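Table top feels sticky after cleaning, what can I do without ruining it?

Estela Carrasco
Asked in Home and Household, Furniture care

Good evening to all. I have a small table from Hämmerli which I bought second-hand in Pullilov when I moved here in October. It is 103 cm long and has a light wood look. The seller did not have the papers any more, so I do not know which finish is on it, or even if the top is real wood all the way through.
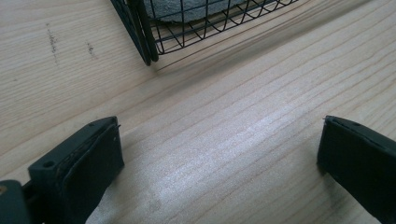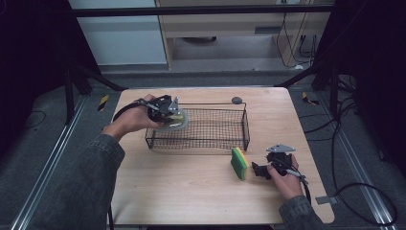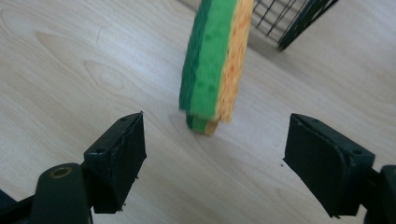 The table top and the wire basket I keep on it.

My problem is the feeling of the surface. When I put my bare arm on it, the arm sticks a little, and when I lift a sheet of paper I can hear it come away. It is worse in the evening after cooking, when the kitchen is warm. In the morning it is almost normal.

For cleaning I use Clornix, the yellow one for all surfaces, with a cloth. I spray, I wipe, and I do not rinse because the bottle says nothing about rinsing. I did this every day for seven weeks or longer. Before that, the previous owner put Semine oil on it, or this is what she told me, but she could not remember when, and she was also speaking about a different table in the same moment.

I have tried warm water alone. It helped for one day. I am afraid to use something stronger and take off the colour. My neighbour says I should sand it, but I have never sanded anything and I would prefer not to learn on this table – it was not so cheap, even second-hand.

Is it the cleaner, the oil, or is the finish simply at its end? And how can I find out which one?

3 answers

Wendelmoot
The cleaner. It is always the cleaner with these. Stop using it.

oakandashes
I would not say always, but I would start there too. Spray cleaners that are not rinsed leave a thin film, and if you add a new one each day it becomes soft in a warm room. Cooking fat from the air settles in it and then you have the feeling you describe.

You can make a simple test. Choose a place near the back edge. Put one drop of washing-up liquid in half a litre of lukewarm water, wet a cloth, wring it well, and wipe a part the size of your hand. Wipe the same part with clean water, then dry it with a towel. Do this three times. Wait until the next evening, when the kitchen is warm again, and touch it. If the cleaned part is smooth and the rest still sticks, it was a film, and you can do the whole table in the same way. Change the water often. When I did my mother's sideboard the water was grey after the first shelf.

If the cleaned part is also sticky, think of the oil. Oil that was put on too thick and never wiped off can stay soft for months. For this, people use a cloth with a little white spirit, windows open, again on a small part first. Wipe in the direction of the grain. Please do not leave the cloths in a heap afterwards, because cloths with oil in them can heat themselves and catch fire. I hang mine outside over the fence, one by one, until they are stiff.

About the real wood: look at the underside and at the end of the board. If the lines of the grain on top continue over the edge and down, it is probably solid. If they stop and a different pattern begins, or there is a thin strip glued on, it is a veneer or a printed surface. On a printed surface the oil had no place to go in, so it would stay on top for ever. In this case you must not sand, your neighbour is wrong there. Sanding a veneer is also a big risk, it can be thinner than a millimetre.

One more thing, do not use the rough side of a sponge on it. It takes the shine away in circles and you will see them each time the lamp is on.

Estela Carrasco
Thank you very much, both. I looked under the table and I still cannot decide, because the edge is rounded and there is paint underneath. I will make the test at the back on Monday, when I am at home all day, and leave the white spirit for later. Is it a problem if the water here is very hard?

oakandashes
Not a big one. Dry it well with the towel and you will have no marks. If some white dust stays, wipe again with boiled water that has cooled down.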